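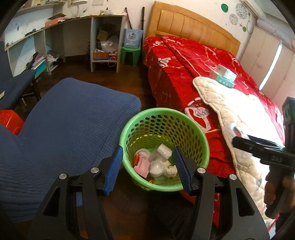

Green waste basket, perforated sides, partly full.

Benedito Xavier
30 December 2019

1/ Thread on bin liners, and why the size printed on the roll so often fails to match the basket at home. I spent nine years specifying film for a converter in Olinau, so this is mostly geometry and a little polymer.

2/ Capacity in liters or gallons is the wrong number to shop by. A liner is a flat tube sealed at one end. What decides the fit is lay-flat width and length. Capacity is worked out from those two by whoever writes the label, and they don't all work it out the same way.

3/ Lay-flat width is half the circumference of the open bag. For a round basket, measure around the outside of the rim with a tape and divide by two. That is your minimum width. Add an inch for getting it over the lip.

4/ Worked case. Rim circumference 40 inches. Half is 20. Buy 21 or 22. At 24 you will have slack, and the slack slides down the inside the first time something heavy goes in.

5/ Length: height of the wall, plus half the base diameter, plus three inches of fold-over. People forget the base. The bottom seal has to reach the middle of the floor from both sides.

6/ Thickness. US rolls give mils or gauge, imports give microns. One mil is 25.4 microns. Dry office paper is fine at 8 microns in high density. Kitchen waste, I wouldn't go under 20 in linear low.

7/ High density (HDPE) is the crinkly, slightly cloudy film. Stiff, good in a straight pull, tears fast once nicked. Linear low (LLDPE) is soft and stretchy and puts up with corners. Pick by what you throw away.

8/ Seals. A flat seal leaves two gussets that don't sit against a round floor, and liquid finds the ends. A star seal folds the gussets in before sealing. For anything round, star seal. It's usually printed on the carton in small type.

9/ Perforated walls. Air trapped under a liner in a solid bin has to come back up past the film, so the bag balloons. With holes in the wall it goes out sideways. The same holes give the liner no backing, so a pen tip or a skewer pushes straight through. Go up one thickness.

10/ Numbers from my own notebook. In August I pulled 153 liners from three cartons: Vernuvley, Wumik and Swanson. All were sold as the same size. Vernuvley and Wumik were within a quarter inch of the label. Swanson ran narrow by up to an inch.

11/ Narrow isn't always a fault. Blown film varies in width as the bubble breathes, and a carton of 1000 can come off several reels. If one roll fits and the next one doesn't, look at the lot code before you blame the basket.

12/ Cost. Compare price per pound of film. Price per bag rewards whoever made the bag thinnest. Carton weight is on the shipping label, less the cardboard.

13/ Someone asked about drawstrings. The hem eats length, so subtract an inch and a half from the stated figure, then redo post 5.

14/ Correction to 6: the 8 micron figure is for small baskets only. Over ten gallons, use 12. Square bins next, once I've found the other notebook.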